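Section 6: Setting up the practice booth for your shift

I wrote this bit for the bench staff at Skukstead, because the Pevitz booklet assumes you already work with robots and most of us came over from hand testing. Until February we flicked every switch and pushed every plug ourselves, 143 boards on a busy day. The arms do the pushing now and we do the setting out, the watching and the deciding. Get the setting out right and the rest of the shift is fairly quiet.

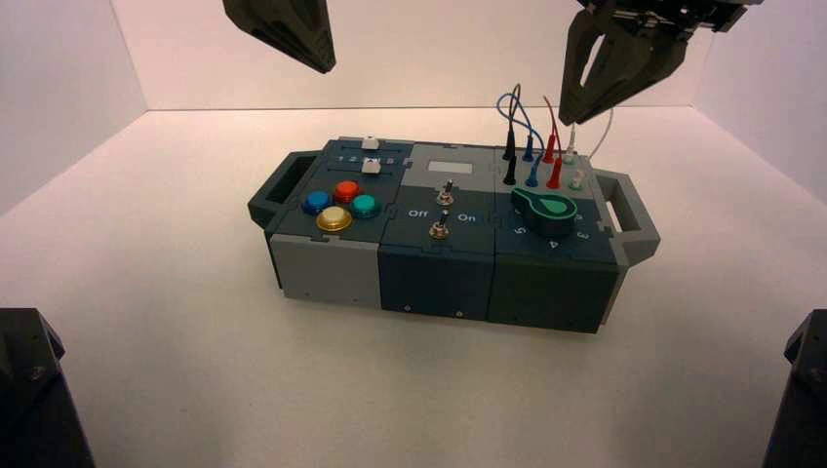
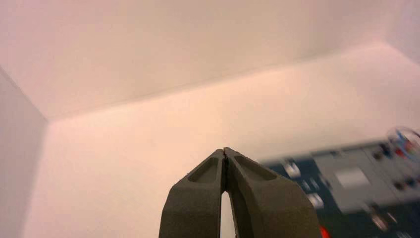
Fig. 23. Inside the booth: the task board with the grippers over it, then a close view of one gripper.

Before you start

You'll need the board, the log sheet and your booth key. Leave the key in your pocket, not in the door (I've locked myself out more than once and it's a long walk to Harms stores for the spare).

1. Press Hold on the booth panel and wait for the arms to park.

2. Lift the board in by both handles. Set it down flat with the sliders on your left and the patch cables on your right.

3. Look at the cables. Every plug should be pushed fully home, and the loops should stand up freely without crossing the green knob.

4. Put both toggles where the log sheet says. The lower one has Off and On printed either side of it, so there's no excuse for that one!

5. Note the slider positions and where the knob is pointing. Write down what you see, even if it doesn't match the last entry.

6. Wipe the gripper fingers with a dry cloth, including the long shallow recesses near the tips — fluff loves it in there.

7. Take your hands out, shut the door and press Resume.

CAUTION: Never reach in to straighten a cable while the arms are live, even if they look as if they've stopped. They pause to think and then off they go.

Note: If a run fails 2 times on the same step, call it. You don't need to ask anyone. On the old bench we had to fetch the shift lead to pull a board, and Zukulik agreed in writing that whoever is on the booth now makes that decision.

Note: You'll still do hand testing one morning a week. I pushed for this. My fingers know a bad socket before any printout does, and I'd like yours to stay the same way.

Skukstead Bench Guide, issued 1 Sep 2019 | Questions to the booth desk | Back to top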